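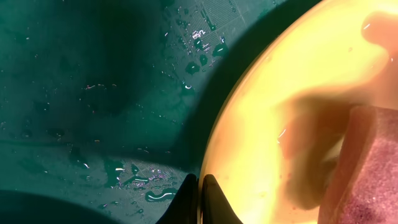 What does "commemorated in perpetuity by other means" mean on a grave register entry?

The person is named on a wall, panel or special memorial instead of on a marker over the actual burial. The register should give a reason code, but older transcriptions often dropped it.

Forum: Cemetery Records and War Graves
Thread: Two plot numbers for one burial, which to trust?

plotline61
I'm transcribing the burial register for Utamside General Cemetery and have a service burial with two plot references. The sexton's day book has Section C, Row 4, Grave 239. The typed register, done decades later, has Section C, Row 3, Grave 239. The day book entry is in the same hand as the entries either side and the ink is consistent. There is no headstone in either position. Which reference do I enter as primary?

row_and_section
Day book. It was written on the day by the man who had the hole dug. The typed register is a copy, and copies pick up errors.

Jana Hagedorn
I wouldn't be so quick. Day books record where the grave was meant to go. If the diggers hit rock or an unmarked coffin they moved over a row, and the correction went on the plan or the interment order and never got back to the book. Is there a plan for Section C?

plotline61
There is a linen plan, not dated. It shows Row 3 ending at 238 and Row 4 starting at 239.

row_and_section
Then that settles it. 239 can't be in Row 3.

Jana Hagedorn
It settles it for that plan. If the section was renumbered after the burial, the plan and the typed register may be using different schemes. Check a civilian burial with a surviving stone in the same row and see which source agrees with the ground.

bodex_user
Slightly off topic, but if you are entering this in Bodex, the plot field only takes one value. I put the contemporary reference in the plot field and the variant in notes, with the source of each. Don't put a slash in the plot field. It sorts as text and the entry ends up after everything else in the section.

plotline61
Using Cestance, not Bodex. It allows a second location but flags the record as unresolved.

bodex_user
Leave it flagged, then. It is unresolved.

Adeel Soomro
I transcribed Section B at the same cemetery. The typed register there was wrong on 61 entries out of the ones I could check against stones, nearly all in the row number and hardly any in the grave number. My guess is that the typist worked from an index with the row at the head of each page and missed the page turns. Look at the entries directly before yours in the typed register. If the run before it is all Row 3, you are probably seeing the same fault.

plotline61
Checked. The four entries before it are all Row 3 and correct. The next three are also given as Row 3, and the day book has them in Row 4. So it matches what Adeel found.

row_and_section
As I said, day book.

Jana Hagedorn
Right answer, but on Adeel's evidence. "The earlier source wins" is not a rule. I spent most of December on a section where the day book was the bad one, as it had been written up from memory at the end of each month.

row_and_section
One section. In my experience it is the copy nine times out of ten, and I would want a reason before departing from the original.

Jana Hagedorn
And I would want a stone before calling it resolved. We can leave it there.

Adeel Soomro
For the entry itself I would use: Section C, Row 4, Grave 239 (day book and plan). Typed register gives Row 3. No marker found. Keep "no marker found" separate from "unmarked". The first describes your visit and the second describes the grave.

quarterfolio
Has anyone seen the interment orders for Utamside? The surname index has a Guimarães in the same section that I can't place under G or under D.

Adeel Soomro
Try the typed index without the tilde and with the vowels swapped. I found one under Guimareas. The orders are boxed by year, not by section, so you will need the burial year first.

plotline61
Entered using Adeel's wording, with the flag left on. I'll check the civilian stones in Row 4 when I'm next there and update the record.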